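Speaker notes: Household waste reduction in rental housing
Kimarside Tenant Services, spring briefing

Opening. Welcome the audience and thank the Pavia Housing Office for the use of the hall. State that the talk runs 19 minutes, with questions held to the end.

Background. Kimarside surveyed 557 rental households on how they sort their trash. Some 400 returned complete answers. Pause here - the response rate matters to the funders in the room.

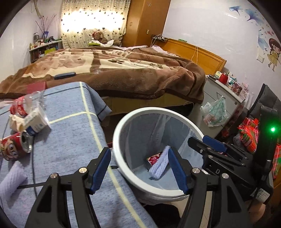
Most sorting decisions are made in the bedroom or bathroom, well away from the kitchen bins. Respondents reported one small basket per room and no second container beside it. Point to the lined wastebasket on the slide, with a can and a folded towel in the same bag. Textiles and metal follow separate routes under the Grultska collection plan, and both are lost once the bag is tied.

Move to costs. The Nkosi building paid for 11 extra pickups last year, all charged to the common account. Tenants were not told of the charge until January.
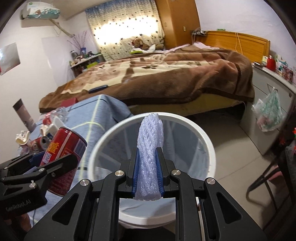

The management company has since agreed to list pickup charges on the monthly statement. Kimarside recommends the same practice for every building in the program.

Close with the sign-up sheet for the second survey. Copies of the full report are at the door.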